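Setting up the arm in the sim: gallery
Posted 2025-05-08
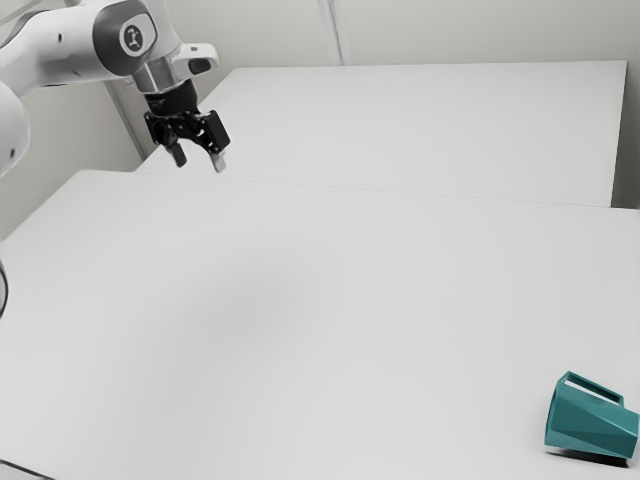

The arm over the two tables, gripper open, mug on its side.

Hi all! A few people at the Stornton meet-up asked how I've got my simulated cell laid out, so I've finally put a page together. I do all the arm work in simulation at the moment (the bench version lives at Wakilholm, and I get out there maybe once a month if I'm lucky), so what you're looking at is a render out of the Bamach project. Delyth Hughes did the original layout and I've been fiddling with it ever since. Sorry, Delyth!

The tables. Two white ones set end to end, with a faint seam where they meet. I used to have a single big table, but at Wakilholm it's two pushed together and I wanted the sim to match. For ages mine were 4 mm different in height, and I only found out when a block tipped over on the join for no reason I could see. If you copy this layout, check the heights of both tops before you do anything else. I lost a whole evening to that one.

The gripper. Black parallel-jaw on a silver flange, nothing fancy. I recentred the tool point last week after I noticed everything was being picked up slightly off to one side. Haruto Hattori sent me his way of doing it, where you bring the tip to the same spot from a few different angles and let the solver sort out the rest, and it's miles better than my old method (guessing, then swearing). Colour is straight from the model files, I haven't touched it.

The mug. Teal, faceted, and a proper pain to grab when it's lying down! I like it as a test piece because the flat panels give the fingers something definite to meet. I keep it well away from the arm at the start of a run so there's a decent reach involved. The friction setting matters heaps here. Mine was far too low and the mug used to shoot off like a bar of soap.

The cable. There's a bit of black cable over on the left. Mine's only there for looks and has no collision on it, so don't go trusting it to tell you whether a move will snag on the real thing. I'd love to model it properly one day, but every time I try, the sim slows to a crawl.

The lighting. Soft and even, on purpose. I had a hard spotlight in there until July last year and the shadows were driving me batty. Some of you will want harsher light for vision work, fair enough, it's one line in the settings file.

My routine is pretty simple these days. Reset the joints, open the jaws, run 50 resets of the mug and look for any that start halfway through the table. If those are clean I'll leave 200 going while I make dinner. Anything odd goes in the log with the seed number, otherwise I'll never find it again.

Next job is the Abubakar fixture, which needs its mounting holes redrawn before I can drop it in. I'll add pictures to this page once it's sitting straight.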